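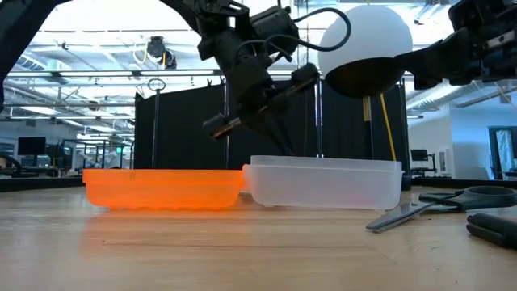 Clernora desk tray set: review

I bought the Clernora set to keep a shared worktable in order. It is sold as trays for a kitchen drawer, but the listing says desk use is fine. I have had it since December.

The orange tray is long and shallow with rounded corners. The white one is a little taller, with a flat rim and frosted walls. Pushed end to end they make a tidy row. The plastic lets light through, so the orange one glows on a bright day and throws some color onto the tabletop.

What works: both trays rinse clean and neither one has cracked. Paper clips and tape go in the orange tray. The white one takes index cards.

What doesn't: there are no rubber feet, so they slide on a polished surface. Scissors are awkward too. Mine mostly end up on the table beside the trays.

Pens

For pens I went with a clear holder from Skiria. It is a plain rectangular cup. You can see every color without digging, and markers stand up in it fine, though they lean a bit when it isn't full. It does show fingerprints.
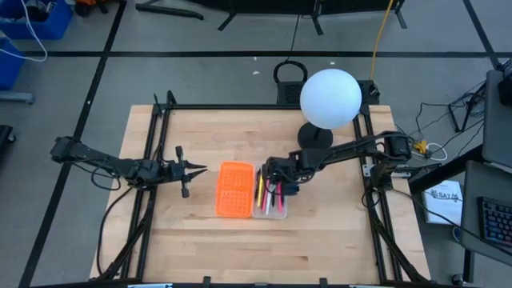
The clear holder with pens and markers, next to the orange container.

Delivery took 3 days. I would buy the pen holder again. The trays get 3 out of 5 from me, and they would get more with some grip underneath.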